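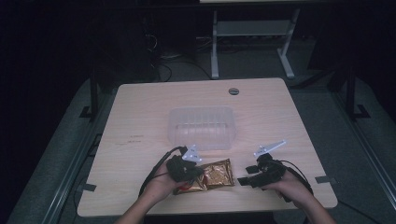

Foil pouch and plastic tub, with one gripper in each hand.

I've been doing demonstrations at Tremitz since July, and people keep asking what the job is. My brother thinks I drive a robot around with a joystick. I don't, most days. I hold a gripper in each hand and do small household jobs at a table, over and over, and the recordings go to the people who train the arms.

The pouch job is simple to write down. The card says: pick up pouch, place in tub, release, hands back to start. A whole run takes a few seconds if it goes well. I did 200 of them over two days and I still wouldn't say I was good at it.

Foil is awkward. It has no real edge to take hold of when it's lying flat, and a pouch that has been handled a lot creases in a different place each time. With my fingers I'd slide it to the side of the table and pick it up from underneath. With the grippers I've got a stiff plate on each side and a trigger, so I learned to press one end down with the left and let the other end lift a bit, then close the right on whatever came up. Berhanu Dinsa, who trained me, does it with one hand. He pinches a crease in the middle and that's it. I tried copying him for most of a morning and dropped more than I placed.

He told me early on to stop fixing things so fast. If I miss the pouch, my first reaction is to jab at it again straight away, and that's hard to learn from because the movement is all over the place. He wants me to open the gripper, back off a little, and come in again at the same speed as before. Those runs are kept. A clean recovery is worth having, he says, and I've come around to that. What gets thrown out is me fumbling for ten seconds and then flicking the thing in.

The cables took some getting used to as well. There's one from each gripper and they go down past the table edge. They aren't heavy but you notice them by the afternoon, mostly in the left wrist. I now start each set by checking that neither one is lying across the tabletop, after I dragged the tub sideways with one in my first week and had to redo the set.

We work in blocks of 45 minutes and then swap. Nuria Hailu takes the table after me and she sets the tub down a bit differently, which is good, as we're supposed to vary where things start. I was too tidy at first. I put the pouch in nearly the same spot every time without meaning to, and run 47 looked just like run 3. She suggested dropping it from a low height and leaving it wherever it lands, so that's what I do. Some of the landings are a pain. Once it stood up on its edge against the tub and I had to stop and think.

I've also had a few sessions on the remote setup, where you move the real arms from a seat and watch on a screen. I found it much harder. There's a slight lag, and you can't feel when you've touched the table, so you go slowly and your shoulders creep up. The same pouch took me three times as long. Berhanu prefers it, because he says you can't ask the arm for anything it isn't able to do. With the handheld ones it's easy to forget and twist your wrist some way the robot would never manage. I got a note about that. Most of my bad runs from the first fortnight had the right hand turned too far over.

The part I like is seeing a trained policy have a go. They ran one on a towel task a while back, and it did a little pause before closing on the corner. Nuria does that pause. She was a bit embarrassed by it, but it got the corner most times. I haven't seen one run on the pouches yet. I'd like to know if it ends up pressing the end down like me or going for the middle like Berhanu, or some muddle of the two.

A couple of people have written to ask if you need a background in it. I didn't have one. I worked in a fabric shop before this, and I think that helped more than a programming course would have. You need steady hands and you have to be able to stand at a table without getting fed up. Flat shoes too. Long sleeves are a nuisance, so I roll mine up.

Next block is jar lids, starting tomorrow. I've practised a few at home with a pair of kitchen tongs and it went badly.

Posted 3 September 2024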